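# The Tan Table

When Huguette Perron came to write at the tan table, she brought one notebook and one pencil. The notebook was small, with a white cover, and it cost less than her bus ticket. She had promised herself that she would fill it with the names of all the clothes her mother had made for other people.

It was a Monday in November and the light outside was already weak. The room was long and had a gray floor. In the morning it was full of talk, but in the afternoon the people became quiet and she could hear the pencil.

She wrote: one coat, green, for the wife of the baker. She wrote: two skirts, same cloth, for sisters who did not speak to each other. She did not know if this was true or if her mother had only told it so. Her mother told many things while she was sewing, with pins between her lips, and half of the words were lost.

Rhonda MacDonald walked behind her and stopped.

"How many do you have now?"

"I have 70," said Huguette.

"And how many did she make?"

"She said 2,000. But she also said that Padum is the most beautiful town in the world, and she was never there."

Rhonda laughed. She had known the mother a little. Many years ago she had bought a jacket from her, and the jacket was too narrow in the shoulders, and she had worn it anyway for the whole winter.

"Is my jacket in the book?"

"Not yet. What color was it?"

Rhonda had to think. "Blue," she said. "No. It was blue when I bought it."

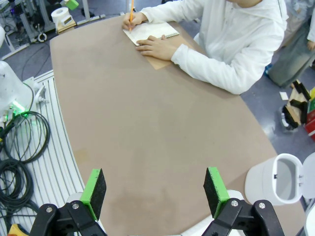

*She kept one hand flat on the page, as her mother had held down cloth.*

Huguette had learned to write late, in her second language, and she still pressed the pencil too hard. In her first language she could speak but not spell. This was strange for her, because the clothes had happened in the first language. The baker's wife had complained in it. The sisters had been silent in it. Now she had to carry every one of them across, and some changed on the way. A word her mother used for a certain kind of collar, wide and soft, did not exist here. She had asked two shops. In the end she wrote "a collar like a sleeping cat," and for some minutes she was ashamed of it, and then she was not ashamed.

Her mother had worked for a house called Verkirine, which paid by the piece. Later she worked for herself. Each time she finished something she cut a square of brown paper and wrote on it the name of the customer and the price, and she put it in a tin. When she died the tin was already gone. Huguette's brother thought it went with the stove to the man Effiong, who bought everything in the kitchen for 300 and came back the next day to ask if there was more.

So there was no list. There was only what Huguette could remember, and what people like Rhonda could remember, and these two did not always agree.

"You should write the price also," Rhonda said.

"I don't know the prices."

"I know mine. It was 200, and I paid it in two times."

Huguette looked up at her. Her mother had never let anybody pay in two times. It was a rule, she had said it every week, also to the priest.

"Are you sure?"

"I am sure. I was out of work then. She told me I must not tell the others."
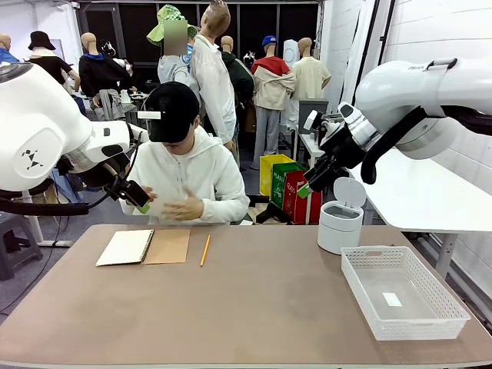
*The pencil beside the brown paper.*

Huguette put down the pencil. She sat with her head low and her hands in front of her, and moved her fingers a little, as if there was a thread between them. Behind her stood the mannequins in their clothes. She had avoided them all day. They stood too straight, and her mother had always said that a dress should be judged on a woman who is tired.

"What else did she tell you?" she asked.

"That you had a good eye and no patience."

"She said this to everybody."

"Maybe. But to me she said it with pride."

Down on the street somebody was closing the Vurari shop, and the metal shutter came down in three pieces, as it did every evening, stopping each time to rest. Rhonda waited until it was finished. Then she went for her bag.

Huguette took the pencil again. She opened the notebook near the middle, on a clean page, and wrote slowly so that the letters would stand well:

One jacket, blue when it was bought. Narrow in the shoulders. For Rhonda. Paid in two times.

She read it again. After the word "times" she added, smaller, "secret," and then she asked Rhonda from across the room how many buttons it had.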